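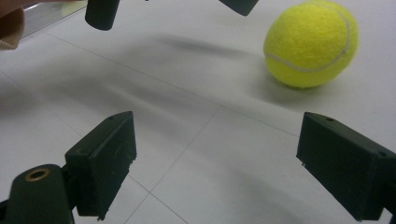
Secondhand Bounce: What Happens to Our Club's Old Tennis Balls?
Project report by Kyu-ri Ki and Ladi Tamuno

Why we picked this

When we joined the Dutby courts last year we were both surprised by the big bins by the gate. The club goes through 3000 balls in a season, and most of them are thrown out while they still look perfectly good. Ladi's grandmother has cut-up ones on the feet of her kitchen chairs, and that got us talking about who else might want them. Our teacher, Ms. Makokha, said it sounded like a project, so here we are!

Our question was a simple one. When a player says a ball is "dead," how dead is it, and is it still good enough for beginners?

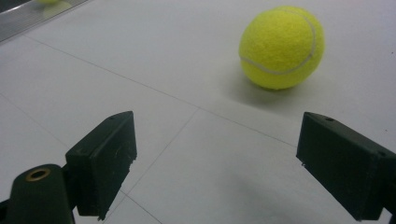

How we tested the balls

Orathai Siriwan, who coaches the juniors, let us take 19 balls from the bin and gave us 3 new ones to compare them with. We dropped each ball from the top of a wall-mounted ruler onto the gym floor and wrote down how high it came back up. We did every ball several times and took the middle result, which took us nearly all of Thursday afternoon and a good part of our patience (the gym echoes, and the volleyball team was next door).

We first tried reading the height by eye, and our numbers were all over the place. Ha-neul Jin suggested that one person drop and the other kneel at ruler level, and after that we agreed much more often. We would start that way if we did it again.

What we found

The new balls bounced highest, as you would expect, and they were all very close to each other. The old ones were a mixed bunch. A few had hardly lost anything, and some of the fuzziest, brightest ones were the flattest of all – so you really can't judge by looks. We had both guessed the opposite.
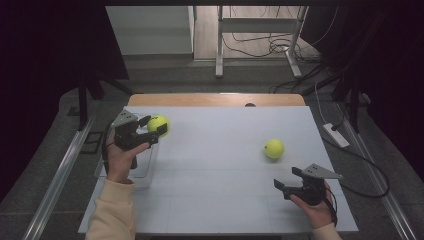 Figure 3. Two tennis balls at the tabletop.

We then asked the Saturday beginners to play with a basket of the livelier old balls. Most of them didn't notice any difference, and a couple of the younger ones liked the slower bounce better because it gave them time to get their feet sorted out.

What could be done with them

Coach Siriwan thinks roughly 800 balls a year could go to beginner groups before anyone needs to throw them away. The really flat ones could go to the dog shelter on Kwak Street or onto chair legs in our own classrooms, where the scraping drives everybody up the wall. We would like to try that in August, before the new school year starts.

Thank you to Ms. Makokha for reading three drafts of this, and to Ha-neul for the kneeling.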